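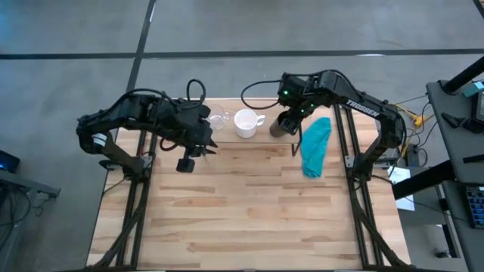 Search posts

Miroslava Trnka
2 Mar 2025

So the two-arm table in the Bullville workshop is finally at the stage where I look forward to going in! Long thread, get yourself a coffee.

3 replies 12 shares

Both arms ride on the long black rails now, one down each side of the tabletop, and I can't tell you how much nicer that is than the old clamps (which walked a little every time an arm moved quickly, and I was forever measuring again).

Cables next. I bundled most of them along the rails, but I left a good tall loop at the left wrist so the joints have slack to turn. Silvia Říha talked me into making it bigger than I wanted and she was right, as she usually is about wire.

1 reply 5 shares

For practice objects I went with kitchen things: a clear glass cup, a white mug, a teal cloth and a dark gray cylinder for the right arm to hold upright. The glass is the hard one, it nearly vanishes against the wood, poor thing.

Silvia wants to name the arms Lukáč and Zedberg. I said fine, as long as I don't have to remember which is which.

Parts so far, not counting the arms: roughly $503, and $70 of that was cable and connectors (I know, I know).

Still to do: tidy the power strip by the desk, and get both arms to hand the mug across by May. If you've done a handover like that, please tell me how you started!

8 replies 2 shares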